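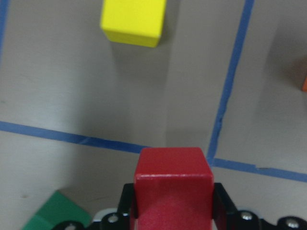 How many coats does a block need before the color stops looking patchy?
Three thin ones for the red and the yellow, sanded lightly after the first and left alone after the second. Two would do for the dark blue.

2023-08-12
Workshop notebook, painted blocks for the Jomville order

Third entry on this job. The first two are in the July pages and mostly concern cutting, so anyone looking for saw settings should go back to those.

The order is 198 pieces, cubes and longer rectangular blocks, in red, yellow, dark blue and green. All cut and sanded before this week. Paint started with the red because it was the color that gave trouble last time.

Red. The old tin (Mundlow gloss, the one with the dented lid) had thickened and left ridges at the corners. I strained it through a stocking and tried it on four rejects. Better, still too heavy. Opened the new tin and used that for everything that counts. The old tin is now marked TEST ONLY and lives on the bottom shelf. Please don't put it back with the good ones.

The first red coat always looks bad. It goes on pink over the end grain and almost brown where the wood is darker, and I have to remind myself every time to leave it. Sanded it with the fine gray pad, wiped with a damp cloth, waited an hour. The second coat covered nearly everything. The third went on thin with the foam roller and left a faint texture, a little like orange peel but much finer. I went back and forth on whether to rub it down. Decided to keep it. A dead smooth gloss face shows every fingerprint, and the slight texture gives a better grip when you are stacking. It does break up the reflection a bit, so under the lamp you get small speckles of light and not one clean shine. Jomville asked for "bright and shiny." I think this is shiny enough, but I have put two aside to send ahead and ask.

Yellow. Lemon, straight from the tin, no mixing. It covers poorly and needs the white primer underneath or the grain shows through. With primer it was easy. The trouble with the yellow is chips. A chip on a red cube shows dark and you can miss it from across the bench. On the yellow the primer comes through as a pale spot right at the corner, and once I have seen one I can't stop seeing it. I went through the finished yellow tray this afternoon under the window and pulled out every block with a corner gone. Most were bottom corners. I put that down to how we have been setting them down on the rack — flat, one edge first, and a bit hard. The wire is not kind to a fresh edge.

Things changed because of this:
Rack wire now has masking paper over it, folded in half.
Corners get broken with two strokes of 220 before primer. Before, it was one stroke and sometimes none.
Yellow stays on the rack overnight before anyone handles it, whatever it feels like to the touch.

The touch-up method, written out properly since I was asked twice. Sand the chip only, not the face around it. Dab of primer with a cocktail stick. When that is dry, dab of color with the same, slightly proud of the surface. Leave it a full day. Then rub it level with a scrap of 700 paper, wet, and buff with a dry cloth. It shows if you hold it to the light and tilt it. It doesn't show from where a child sits.

Blue. Done and boxed. No notes except that the lid of the blue tin was left loose again and there is a skin on top. Cut it out, don't stir it in.

Green. Not started. The Harawira green we used on the last job is out of stock at the supplier and the nearest match looks gray next to the yellow. I painted a card with both and pinned it over the sink. Have a look in daylight and write your view on the card. If it has to be the match, I would like to add a little yellow to it, but then we have to mix the whole quantity in one go and keep a note of the proportions, and we are not good at the second part.

Sizes. Checked a handful of cubes with the calipers after the third coat, since the box inserts were cut to bare wood size. They are a tight fit now. They go in, but you have to push, and pushing is how corners get marked. The inserts need to be opened up by a hair. Running a sanding block along each slot should do it, no need to recut.

Stacking test. Put cubes and tall blocks up on the bench in the usual way, one long block standing, cube on top, and so on until it fell. The painted faces hold as well as bare ones did. Two gloss faces stuck together when left stacked through lunch, and came apart with a small click and no damage. They need longer to harden before packing, or tissue between layers. I would go with tissue.

Costs so far for paper, primer and paint come to 257, with the green still to buy. The receipt from Fudusov for the foam rollers is in the front pocket of this book. Those rollers are good, by the way. They don't shed, and they rinse clean if you get to them within the hour. Past that, throw them out.

Still to do
Touch up the yellows in the small tray by the door
Third coat on the last row of red cubes (second coat is dry)
Open up the box inserts
Decide on green
Order tissue, the unbleached kind
New lid for the blue, or at least a hammer kept next to it

Window was open all day and the smell had mostly cleared by five — leave it on the latch.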